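Plellemon wouldn't let go, that was the trouble. I'd named her after a failed jam of Duangjai's, and she was just as sticky. You squeezed the handle, the two fingers closed beautifully, and then they stayed closed while I swore at them.

"It's the spring," said Folke, who blamed springs for everything, including his divorce.

We'd had the shared workshop in Isodstead since August, 18 of us on paper and usually three on a cold evening. I'd spent 30 quid on bearings and over 50 on things that weren't bearings. Duangjai took the pivots apart, wiped them, put them back and said nothing, so I knew it had been my fault — I'd done them up far too tight.

She opened after that. She opened so sweetly I took her home on the Lomley bus in a carrier bag. 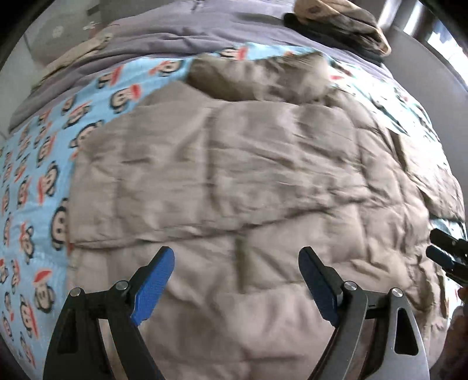 I wanted to try her on something soft before I trusted her with Mum's teacups. My nephew's bed was the nearest thing, monkeys all over the sheet, big round eyes, some of them in red caps, and I felt properly watched. The duvet was all puffs and creases, plenty to get hold of. I held the blue pads open over it and found I didn't want to squeeze.

My phone went. Folke.

"Well? Does she let go?"

"Give me a minute," I said, and squeezed.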